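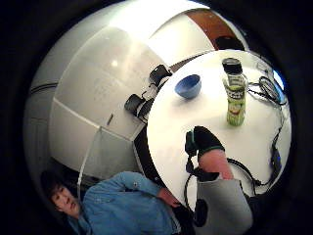 Fig. 1. Table 2 during the clearing task, bowl and bottle still out, cables on the right.

Clearing a Shared Table: What Gets Left and Why
Project report, Hivlow student kitchen study
Submitted by Pacheco

1. What we wanted to know

Shared tables fill up. Everyone on our hall complains about it and then adds a mug. We wanted to see which things go back to their place fast and which ones just get pushed to the side. Started in January, after the first round of complaints about table 2.

2. Setup

Round white table, one of the shared ones. White glossy cabinets close by, so storage is not the problem, there is plenty of it. We ran 19 clearing sessions with two people at a time. No instructions except "clear it so somebody can eat here." One of us kept notes on the order things were picked up.

Objects changed a bit between sessions but always had:
- a bowl (small, blue)
- a bottle with a screw cap
- cables, whatever was lying around
- sometimes mail, pens, a sponge

3. What happened

Bowl went first in 12 sessions. Makes sense, it's light and everybody knows where bowls go. A few people stacked it in something else and carried both.

Bottle was slower. People picked it up, looked at the label, put it down again. When we asked afterwards most said they weren't sure if it was food or cleaning stuff, so they did not want to put it in the wrong cabinet. Fair. After we stuck a note on the cabinet door with what goes inside, it moved a lot faster, but that was only the last three sessions so don't read to much into it.

Cables were the worst. In 8 sessions they were still on the table at the end, only shoved closer to the edge. Reasons given: not mine, might be in use, don't know where they go, tangled. The long ones were a pain, they hang over the side and catch on sleeves. One person coiled everything nicely and then left the coil on the table anyway.

4. Two people, one table

Round shape matters more than we expected. No clear "my side." Hands end up in the same spot and one person stops and waits. With the square table in the Ranine lounge (tried it twice, not in the totals) people split it down the middle without talking.

5. Problems with the study

Small group, mostly our own friends. Notes from session 13 got lost, so for that one we only have the end result. Also people knew they were being watched and probaly tidied better than usual.

6. Suggestions

Put one open box for cables within reach of the table. Label the cabinets on the outside. Wipe-down cloth should stay by the table, not across the room.

Box is on order. Will check again once it has been there a couple weeks.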